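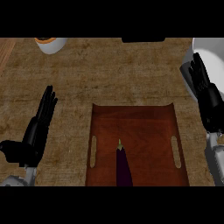
Aula 11: Liquidez, marca e preço das ações

Notas para a disciplina de Mercado de Capitais. Prof.ª Tiziana D'Amico

1. O argumento que se ouve

"A empresa é conhecida, logo a ação é segura." Aparece em folhetos de corretora e em metade dos trabalhos que corrigi em agosto. Convém desconfiar. O consumidor conhece o produto; o acionista compra um direito sobre lucros futuros, e são contas diferentes.

2. Caso Damasceno e Omia

As duas vendem cimento e têm margens parecidas. A Damasceno anuncia na televisão, a Omia quase não faz publicidade. No período estudado, a Damasceno negociava a 19 vezes o lucro e a Omia a 11. A explicação habitual é o "prémio de marca". Pode ser. Mas a Omia passava sessões inteiras com menos de 3000 títulos transacionados, e quem precisasse de vender uma posição média teria de aceitar desconto. Quanto da diferença é marca e quanto é liquidez? O relatório da Dorard nem coloca a pergunta.

3. Medidas de liquidez

Spread relativo: (venda - compra) / preço médio.
Rotação: títulos negociados / títulos em circulação livre. Atenção ao denominador, muitos autores usam o total emitido e o resultado sai baixo demais.
Dias sem negócio: medida grosseira, mas difícil de maquilhar.

4. O índice Plindon

Pretende resumir tudo num só número. Os pesos não são publicados, portanto não se pode replicar. Não o aceito como fonte única em trabalhos.

5. Para a próxima aula

Recalcular o spread da Omia com preços de fecho e depois com preços das 15h. Se os resultados divergirem muito, dizer qual usariam e porquê. Trazer a folha de cálculo, com as fórmulas visíveis.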